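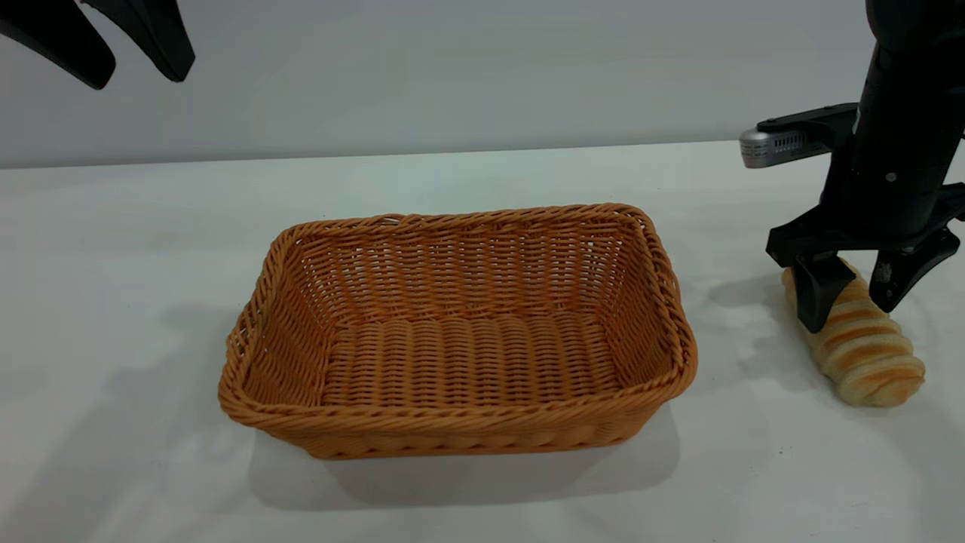 A twisted loaf and an empty bread basket on the white table.

The bakery in Brimville opens at seven in the morning, but the woman who runs it asked me to come by at three in the afternoon, when the ovens are off and there is time to sit down. She has asked me to leave her name out of this ("People know me as the bread lady and that suits me fine"), and once there was coffee in front of us both she talked for the better part of two hours, mostly about baskets.

I had come to ask about the twisted loaf, the long one with the golden-brown ridges and the pale grooves winding between them, which is what most people in town think of when they think of her shop. She calls it the Nollosari, after the street where she learned to make it, and she was happy enough to tell me about it.

"It's a plain dough," she said. "Flour, water, salt, yeast, a little butter, and then you let it alone. The twisting is the only part that takes practice. You roll it out long, you turn the two ends away from each other, and you stop before you think you should. My first ones looked like wrung-out dishcloths! I gave them to my neighbors and they were very kind."

She bakes 30 of them a day now, and more in September, when the harvest market is on and everybody seems to want one to carry around under their arm. But every time I tried to steer us back to flour and ovens, she went off toward the shelf of baskets behind her, and after a while I stopped steering and let her go.

"I think a loaf on a bare plate looks lonely," she told me. "My grandmother put bread in a basket at every meal, even if it was the heel of yesterday's loaf and just the two of us eating it. You passed the basket and you looked at the person you were passing it to. I still do that at home, and my kids roll their eyes, and then they do it too."

Her favorite kind is rectangular, with rounded corners and walls that lean out a little, and a thick rim like a twisted rope going all the way around. She likes that the rim goes so well with the bread. She has bought all of hers from Traltero, a small housewares shop two towns over, starting in 2000 with a single one for the counter.

"I look at the bottom first," she said, when I asked how she picks them. "I like ridges down there, nice close ones. Then I run my thumb along the rim. If it catches on my skin it'll catch on a napkin, and I put it back. The lady in the shop used to laugh at me, and now she has them waiting when I come in."

She is particular about looking after them as well. Crumbs get knocked out over the sink at the end of the day, a soft dry brush goes along the weave, and that is generally all. A cloth goes in if the bread is for guests – plain cotton, ironed if she has the energy – and at home she mostly doesn't bother.

"And don't put the bread in while it's hot," she added, holding up a finger at me as though I'd been about to. "Let it cool on a rack first. I know it smells wonderful. Go for a walk."

I asked whether a long loaf should go in whole or sliced, and this turned out to be a question she had been arguing about for years with her sister, who runs the Hailu tearoom across the square. Her sister slices everything. She herself prefers to lay the loaf in whole, along the length of the basket, and let people tear it where the grooves are, though she admits this leaves the tablecloth in a state.

Before I left she got out the notebook in which she writes down the special orders, and turned to the last page with writing on it. The order was number 426, a loaf and a basket together, for a couple moving into their first apartment.

"I like those ones," she said. "I always ask them what color their table is." Then she wrapped up a loaf for me to take home, and wanted to know if I had something to put it in.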